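Table Tops and Desks
Reading time: 4 minutes

Skestov Gloss White Table Top

The Skestov is a large rectangular table top with a hard gloss finish on the upper face and all four edges. It is sold on its own or with a set of Fleris legs, and suits a sewing room, a shared office, a classroom or a kitchen that needs a second work surface.

We have stocked it for long enough to know how it wears, and the notes on this page come from our own workshop in Prundcombe as well as from people who have bought one.

Size and weight

The top is 59 inches long. It will seat two people along each long side, with room at the ends if the legs are set in from the corners. It needs two people to lift it out of the carton. Please don't drag it over a hard floor, as the edge will chip if it catches on a threshold.

The underside is plain and unpainted. Pilot holes are drilled for the Fleris legs. Other makes can be fitted, but you will have to mark and drill your own holes, and the screws must be shorter than the top is thick. Check this before you start. We can't take back a top that has been drilled through.

The surface

The gloss face is sealed and wipes clean with a damp cloth. Tea, ink and most glues come off if you get to them the same day. Permanent marker can be lifted with a little surgical spirit on cotton wool, followed by clean water. Do not use cream cleaners, scouring pads or anything with grit in it. They leave fine scratches that show up as a dull patch, and a dull patch can't be polished out at home.

Hot pans need a mat. So do soldering irons, glue guns and hair straighteners.

Gloss white is a bright surface. Under ceiling lights it will show a reflection, and how much this bothers you depends on where you sit and what you are doing. For reading and drawing, put the table side-on to the window and use a lamp with a shade. If you mostly work at a screen, consider the Retamal, which is the same size with a matt face.

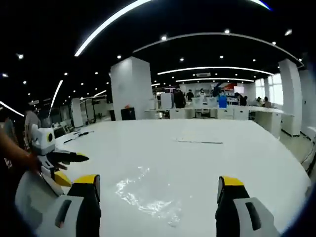
Birsen Dağdelen wrote to us that the glare was her only complaint. She had cut patterns on her Skestov every evening through October, and by seven o'clock the light above it was shining straight back at her. She changed the bulb for a frosted one, turned the table a quarter round, and says she would buy it again, though she'd have liked the choice of a matt finish explained before she paid. We have moved that note further up the page.

Rhun Nicholas asked whether the edge is finished all the way round or only at the front. It is finished all the way round, so the table can stand in the middle of a room.

Legs and fixing

Fleris legs come in a fixed height and an adjustable height. The adjustable ones have a threaded foot for uneven floors. Tighten each leg by hand first, turn the table over with help, and let it stand for a day before going round again with the key. Legs that feel loose after a few months usually just need another half turn.

If you plan to clamp a vice or a mincer to the edge, put a piece of scrap wood on both faces. The clamp will mark the gloss otherwise.

Joining two tops

Two Skestov tops can be set end to end. The joining plate is sold separately and fits underneath. There will be a fine line where they meet, and crumbs do get into it. A soft brush clears them.

Ordering

Stock number 615. Tops are sent flat on a pallet and delivered to the ground floor only. Delivery takes 2 weeks. Open the carton before you sign for it and look at the corners. If one is damaged, write that on the driver's sheet and ring us, and we will send another.

Spare foot caps, key and screws can be ordered from Chinyere Tijani on the parts desk. Have your order number to hand.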